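Filed under: Home Robots > Weekend How-Tos

Can a machine tidy your kitchen tools yet? Nearly, I'd say, if you teach it patiently. For hanging things up, start with an empty rack and one tool, handle pointing away from you.

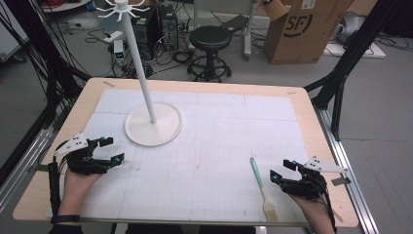

Rack to the left, brush to the right.

Now close the jaws on the handle, well clear of the little hole, because that hole has to find its hook later - and do take your time! My friend Mechthild Bachmann suggests 17 slow goes before you try going faster, and I'm inclined to agree with her.
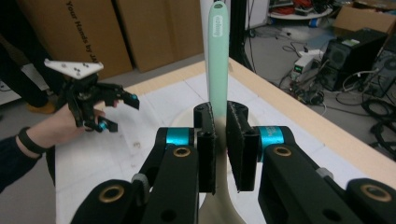 A good upright hold on the green handle.

Once that feels easy, add a second tool.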